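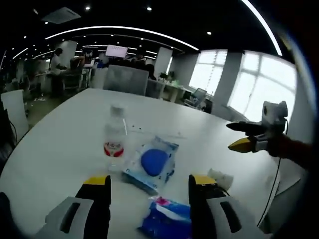

Staff at the Ustard office will follow new arrangements for shared meeting tables from Friday, 29th March. The arrangements cover the large white tables in the open-plan area and set out how each one is to be left when a booking ends.

Under the new practice, the last group to use a table is responsible for clearing it before leaving the area. Water bottles, opened packets, tissues and wrappers are to be removed by the people who brought them. Cables are to be coiled and either returned to the storage cabinet or taken back to the owner's desk. Chairs should be pushed in so that the walkway behind them stays open.

The change follows a review of the office's shared spaces, begun in December, in which staff were invited to comment on how the tables were being used. The most frequent concern was the time lost at the start of a booking, when the incoming group had to sort through articles left by the previous one. Several respondents also noted that small items of value, among them chargers and adapters, had been thrown out by mistake along with the rubbish.

Ustard has set aside 20 minutes at the end of each working day for a general tidy of the area. Bookings will not be accepted during this period. Anything still on a table at that point will be placed in a labelled tray beside the printer and kept for 2 weeks, after which unclaimed items will be disposed of.

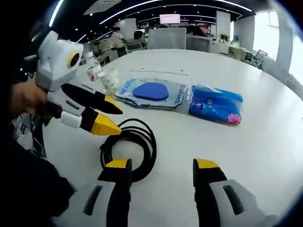
Cables received particular attention in the review. Those left loose across a table or trailing to the floor were identified as a tripping hazard, and long leads had in some cases been damaged by chair wheels. Staff are asked to wind each cable in a loose loop and to avoid folding it tightly or wrapping it around a plug. Ties will be available at the storage cabinet — the reusable kind is preferred — and any cable with worn or split covering should be handed in for replacement.

Food and drink remain permitted at the tables. Bottles should have a lid or cap, and spills should be wiped up at once with the cloths provided. The glossy surface marks easily, and staff are reminded not to use abrasive pads or solvent cleaners on it. Cleaning of the tables will continue to be carried out by Bronex under the existing contract, but its crews will not move personal belongings or equipment in order to reach the surface.

The same arrangements will be introduced at the Lellach office once the storage cabinet there has been installed. Room 1015, which is booked separately, is not affected.

Questions about the arrangements, or about items held in the tray, may be directed to the front desk during office hours.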